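Harnness Robotics Club -- Shared Notebook
Print this page | E-mail this page
2 comments | 0 shares

February 8, 2020
Entry by Poppy Mapplebeck
Kitchen task, sim only

Picked up from the December branch. Merged Drukis's fork of the scene loader first, which took longer than it should have. Two conflicts, both in the asset paths. Drukis had renamed the mug folder and left the old name in the randomizer config. Fixed and pushed. If your local copy complains about a missing mesh, delete the cache folder and pull again.

Goal for the session: get the kitchen scene stable enough that Kourkoulas can start the grasp comparison for the Orneck entry. The rules ask for one table, mixed cookware, object identity given, object pose not given. We are still reading pose from the simulator and adding noise. The detector goes in later.

Settings used:
physics step 1/600 s
control rate 20 Hz
episode cap 59 s
random seed fixed per layout, written to the run header

Layout 2 is the one to use from now on. Stove, moka pot, plate and mugs, arm mounted at the back of the table. Layout 1 put the moka pot too near the base and the planner kept folding the elbow to reach it.

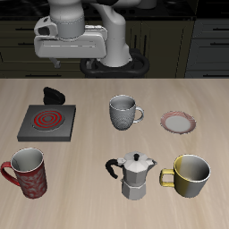

Collision shapes next. The moka pot was loading as a single convex hull, so the gap inside the handle was filled in and any handle grasp reported contact early. Replaced with a decomposed hull. Load time went up slightly and contacts now land on the handle. The mugs have the same problem to a smaller degree. The yellow and gray one is worst because the handle is squared and the hull adds a wedge at the corner. I have only redone the moka pot and the red mug so far. The others are on the list.

Plate: leave it alone for now. It sits flat and the fingers can't get under the rim without a tilt motion we haven't written. Kourkoulas wants to try sliding it to the table edge. Fine as an experiment, but it should stay out of the scored set until somebody has a working version.

Stove: treated as a fixed obstacle. The burner material is emissive, and the rings render as glowing whether or not the stove flag is set. Cosmetic, but anyone training on color images should know about it. Filed as low priority.

Second half of the session went to the wrist camera. The mount transform in the old config had the pitch sign flipped, and the projected grasp point landed off target in a way that looked like noise -- I spent a while tuning the noise model before checking the transform. Corrected value is in the config with a comment. Please don't "clean up" the minus sign.

With the transform fixed I went through approach poses on the red mug, checking the view against the logged gripper pose. The fingers and the front of the gripper body stay in view at the bottom of the image, so they can serve as a fixed reference. 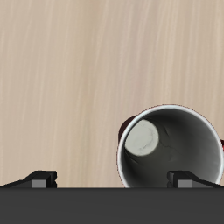 Lateral error still matters more than height error for rim grasps. If the mug is far to one side, the near finger covers part of the rim and an ellipse fit has less arc to work with. Options:

a) fit the ellipse from a higher standoff pose and hold that estimate during descent
b) mask the fingers and fit on whatever arc is left
c) add a centering move before descent

I prefer (a) as the first attempt. It needs no new motion code. (c) costs time against the episode cap, but it may be needed anyway for objects near the table edge.

The finger mask can be a static image for a given gripper opening. I exported one for fully open only. Partial openings need their own, or we render the mask from the joint value. Drukis has a script that does something close to this for the other gripper model.

Open items
- redo hulls for the remaining mugs
- standoff ellipse fit, log the residual with each estimate
- stove material flag
- ask whether Orneck scoring counts contact with the stove as a fault; the rules text is unclear
- move the camera transform out of the scene file and into the robot file -- it belongs there

Run headers and config are in the shared folder under layout2. Logs from before the transform fix are in a subfolder marked old. Don't use them for the comparison.

Comments (2) | Print | E-mail this page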